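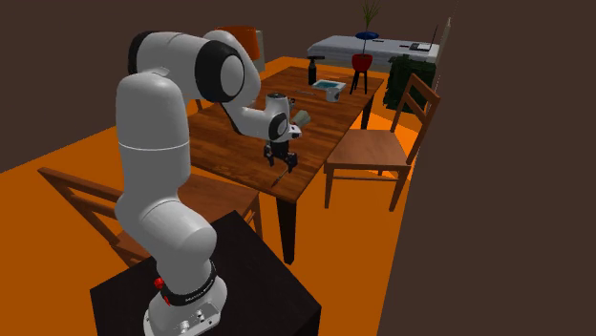 Cúc Lý has been looking after the arm at Clokunbridge since March, and she does not share the sales brochure's opinion of it. "It says maintenance-free. I have a cupboard full of things that say otherwise."

Her job is to keep one machine running: a white arm on a black pedestal, with a two-fingered gripper, set to pick small things off a dining table. Most of her week goes on the gripper. The finger pads wear unevenly, she says, and the makers, Skunell, suggest changing them every 2000 cycles. Her last pair went after 389.

I asked whether that might be down to how the arm is used. "That's what they told me on the phone," she said. "Then they sent me the same pads."

The set-up routine has 4 steps on paper — home the joints, check the zero marks, close the gripper on a gauge block, run a slow pass over the table. Lý does the last one twice. The height of the tabletop is typed in by hand, and if it's a few millimetres out the fingers either miss a fork or press it into the wood. There is a check in the software that should catch this. She has seen it pass a bad figure on two occasions and no longer relies on it.

Nhung Diệp, who runs the sister machine at Clandport, is a little kinder. "The joints are sound. I've never had to open one up." What about the cables? "Ah. Well, the cables."

Both women log their repairs in a spreadsheet started by a former colleague, Đặng, and neither has had a reply from Skunell about what's in it. A visit from an engineer is booked for Wed 30 July. Lý has cleared the morning for it and kept the old pads in an envelope, with the cycle counts written on the front.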